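Clullance Opens Evening School for Furniture Repair in the Old Edwards Building

The company Clullance will open a new evening school for furniture repair in April. The school takes the ground floor of the old Edwards building, which stood without a tenant for 11 years. Courses are made for adults who have a job during the day and want to learn how to repair chairs, tables and cabinets with their own hands.

The first course has 40 places and is divided in small groups. Every group meets in the evening at 6:30 p.m. and works until 9 p.m. No earlier experience is needed. Students may bring one piece of furniture from home, if two people can carry it through the door.

"Many people call us and ask for the price of a repair, and when they hear the price they decide to buy a new chair," says Songül Ertürk, director of Clullance. "I understand them very well. But a loose leg is a small job when you know how to do it, and we would like to teach it."

The teaching program was written by Josué Guimarães, who has repaired furniture for the company for many years. It begins with glue and clamps, continues with joints and surfaces, and ends with upholstery. Students learn first how to take a chair apart without breaking it. This part takes two full evenings, and according to Mr. Guimarães it is the part that people want to skip.

Tools are included in the course fee. Wood, fabric and other material are paid separately, at the price Clullance pays to its suppliers. A list of materials will be sent to each student before the first evening. 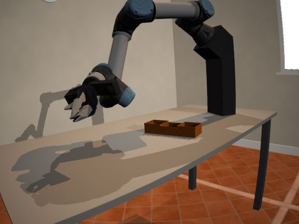

Computer rendering: a long table with an arm on a black pedestal.

The upholstery lessons are given by Jintana Sombatkul from the workshop Skisari. She will show both the traditional way, with webbing and horsehair, and the faster way with foam. Skisari also lends two industrial sewing machines to the school for the whole first course.

"I learned this work from my aunt in her kitchen, so I do not need a beautiful room," says Ms. Sombatkul. "But the light in the Edwards building is very good – for dark fabric you need this light, even in the evening we will have some of it until summer."

The renovation of the rooms was planned by the architecture office Cleketti. The old floor was kept and sanded, and the loading door on the yard side was made wider. The stairs to the upper floors stay closed for now. Visitors with a wheelchair can enter from the yard, where there is also parking for bicycles.

Registration is open now and places are given in the order of arrival. People who do not get a place can write their name on a waiting list for the autumn course. Residents of the neighborhood pay a reduced fee and should bring a document with their address when they register.

Contact for press:
Meinir Pugh, Clullance press office

Contact for registration and questions about the courses:
Aled Gape, course office, Edwards building, ground floor (entrance from the yard)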